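Gudurach library gets its reading room back

I have been grumbling about the Gudurach library for so long that my neighbors cross the street when I start, so let me say it plainly - the upstairs reading room opens again in March, and I'm thrilled!

It has been shut for 19 months. First the heating gave out, then the money did, and those of us who like a quiet morning with the papers ended up taking the bus to Staltosness (52 minutes each way, and that's if you make the connection). Last fall the Friends group started a fund with a book sale, and by the time the second sale wrapped up they had $4000 for new chairs and reading lamps. The town is paying for the heating.

I ran into Hala Hijazi, who is running the reopening, outside the bakery. She told me 200 people have already put their names down for the new library cards, and that the local history shelves are coming back upstairs where they belong. "Bring a sweater the first week," she said, "we're still learning the thermostat."

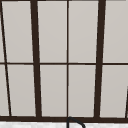
Pale panes between dark mullions.

Doors open at 10 a.m., with coffee downstairs until noon. Lindiwe Sibiya will read from her stories about growing up in Briem, and there's a kids' craft table too (glue, glitter, the works). If you still have library books from before the closing, bring them back - there are no late fees through the end of the month.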